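Recording Cup Grasps with the Wrist Camera

Part 3 of the Skarnell bench guide. Maintained by Tiruwork Ambaye.

Use this procedure to record pick-and-place demonstrations for the tabletop policy. It assumes the arm is calibrated, the leader arm is paired and you have a project folder on the Povell drive. If the leader arm drifts at rest, go back to Part 2 before recording anything.

What you need

A clear white work surface
One cup or tumbler from the object bin
The Drandik recorder, open on the bench laptop
The episode sheet for your object

Set up the recorder

1. Open a new session and name it with the object, your initials and a running number, for example redcup_ta_04. Don't put spaces in the name. The upload script drops everything after the first space.

2. Check that both streams are live, the wrist view and the overhead view. The wrist view should show the gripper fingers when they are open and the cup is out of reach.

3. Lock exposure and white balance on both cameras. Auto exposure will brighten and darken the wrist view as the cup gets closer, and the policy learns from that change.

4. Set the episode length limit to 300 frames. Most cup grasps end well before this.

Record an episode

1. Move the arm to the home pose and place the cup on the next mark listed on the episode sheet.

2. Press the foot pedal once to start. Wait for the tone, then begin moving.

3. Approach from the side with the gripper open. Keep the cup between the fingers in the wrist view as you come in. If you have to back out and try again, keep recording. Corrections are useful and should stay in the data.

4. Stop the approach when the cup fills most of the wrist view and there is a finger on either side of it. At this distance the surface goes soft and any glare on the plastic or glaze shows up as pale streaks. Leave the focus alone. 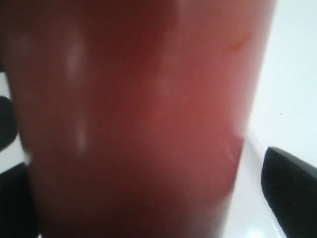 5. Close the gripper slowly until the load reading levels off. For thin cups, stop 2 steps early on the grip dial.

6. Lift, carry the cup to the target square and set it down. Open the gripper fully before you pull away.

7. Press the pedal again to end the episode. Mark it as success, partial or fail. A cup that tips over after release is a partial.

How many to record

A new object needs 400 episodes before it goes into a training run. One person can do almost all of that in a long day, but the approaches get lazy and start to look the same. Split the work between 2 operators and swap at lunch.

Follow the placement order on the sheet even when it seems inefficient. In the November batch, the operators worked from left to right across the table, and the policy did poorly on cups placed near the right edge.

Check the session before uploading

Play back the first and last episodes at full speed. Look for frozen frames in the wrist view and for a gap between the gripper reading and what the fingers are doing. Then run the Bloxham checker on the folder. It reports missing frames, mismatched timestamps and episodes without a label.

Delete episodes only when a stream is missing. Failed grasps stay in, labeled as fails. Trevor Dunmore handles re-labeling requests, so send him the session name and the episode number if you marked one wrong.

Next: Part 4, Recording Stacked Objects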